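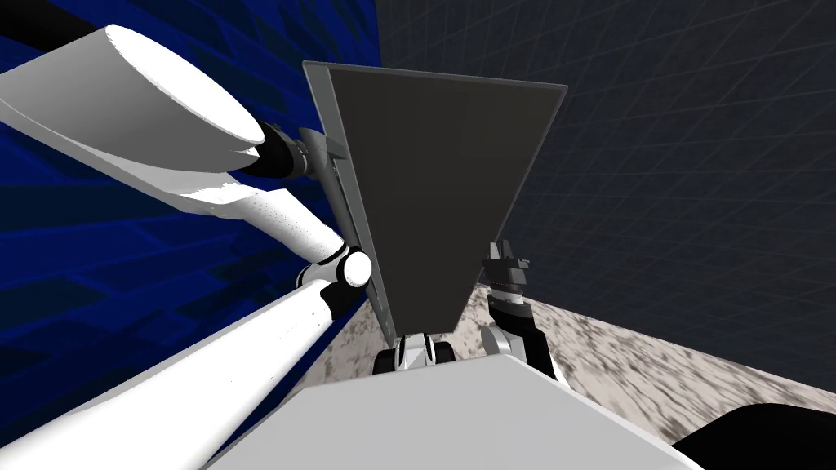 How long does a visitor get at the bimanual handling station during the open day?
Each group has 25 minutes, of which 7 are set aside for the operator's briefing.

Handout 3: Site visit to the Skendby simulation lab
Course: Introduction to Robot Manipulation
Prepared by Ardalan Shokri
Revised 2021-08-22

1. Purpose of the visit

The visit covers material from the lectures on grasp planning and two-arm coordination. Students will watch a simulated two-armed robot handle a flat panel at a counter, first under operator control and then under the Clerkavent planner. The lab runs the same program for outside visitors at its open day in November. Course groups see the longer version, with access to the joint logs.

2. Background

A thin panel held at one corner is a poor load for a single gripper. The center of mass lies well away from the fingers, so gravity produces a moment about the grasp point. If friction at the fingers cannot resist that moment, the panel rotates in the grip. Two remedies were discussed in class:

(a) Regrasp closer to the center of mass, where the panel's shape permits it.
(b) Add a second contact, usually on the opposite edge.

The demonstration uses (b). The left gripper clamps the upper left edge of the panel while the right gripper waits, open, near the right edge. Note the steep tilt of the panel away from the robot. With the panel in this attitude, much of the space behind it is hidden from a viewpoint above the torso, and the planner has to rely on its stored model of the counter for clearance.

3. Order of the demonstration

Stage 1. Operator control. The operator moves both arms from the Belkadi console. Watch the wrist orientation before each contact.
Stage 2. Planned motion. The same task is passed to Clerkavent. The planner samples up to 2,000 candidate arm configurations and rejects those that bring the forearms or the panel into collision.
Stage 3. Perturbed start. The initial panel angle is changed and Stage 2 is repeated. The limit on wrist rotation is set to 135 degrees for this stage only.

4. What to record

For each stage, write down:
- which arm makes first contact, and on which edge
- whether the free gripper is open or closed during the approach
- any pause longer than a second, with the joint that was moving before it
- the side from which the second arm approaches

Sketches are accepted - label the axes. Screen captures are available on the Altlow server after the visit, under the course folder.

5. Limits of the simulation

The panel is modeled as a rigid body. Bending is ignored, as is slip below the friction threshold. Contact forces in the logs are therefore suitable for comparing stages with one another, but should not be used to select a motor or a finger pad.

6. Reading before the visit

Lecture 5, sections on closed kinematic chains and internal force. Problem 4 of the second problem set uses the same panel geometry and should be attempted first.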